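Ackermann Publishes Results of Gripper and Wrist Camera Comparison for Kitchen Handling Tasks

Two-finger grippers and wrist camera settings tested over 1,000 grasp attempts on household items

Ackermann today released the results of a bench comparison between two parallel grippers, the Prilis and the Hemis, mounted in turn on the same arm and run from the same controller. The test was carried out in July at the company's applications lab and covered 1,000 grasp attempts, split evenly between the two grippers.

The work was set up to answer a question that integrators raise often: how much of a failed grasp is due to the fingers, and how much to what the wrist camera sees in the last stretch before contact. Both grippers were run with the same camera module, the same lighting and the same approach speed. Items were placed on a white tabletop and included a ketchup squeeze bottle laid across a plate, a colander and other kitchen pieces in pale green.
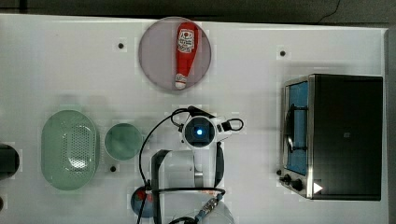 Viera Rusnák asked whether a white table flatters the camera, and said she would want the same runs repeated on a patterned surface before choosing a gripper from these numbers. Ackermann agrees that the surface matters and has added a second tabletop to the next round.

Of the 1,000 attempts, 900 ended with the item lifted and held for 5 seconds. The Prilis accounted for 435 of these and the Hemis for the remaining 465. Most of the difference came from curved items, where the longer Hemis fingers made contact lower on the part. On flat rims the two grippers performed the same within the repeatability of the test.

Cable routing also affected the results. A loop left too short at the wrist limited rotation of the last joint, and the planner then chose a less direct approach. All runs affected by this were repeated with a longer loop — the earlier data was discarded and is not part of the totals.

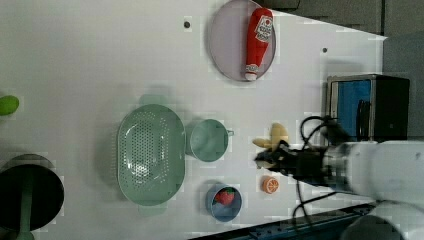
Grip force was held constant during each run and set once per item. Adaptive force control was switched off on both grippers so that the comparison would reflect finger geometry and closing behavior only. Users who run either gripper with adaptive control should expect different figures on soft items.

"The camera offset had to be recalibrated after every gripper change," said Leonie Brinkmann of Ackermann. "We recommend the same step to anyone who swaps tools on a shared arm."

The next round will add the Umetti controller and a second camera position. The test procedure, item list and run logs are available from Ackermann on request.

Press contact: Ottmar Heitmann, Ackermann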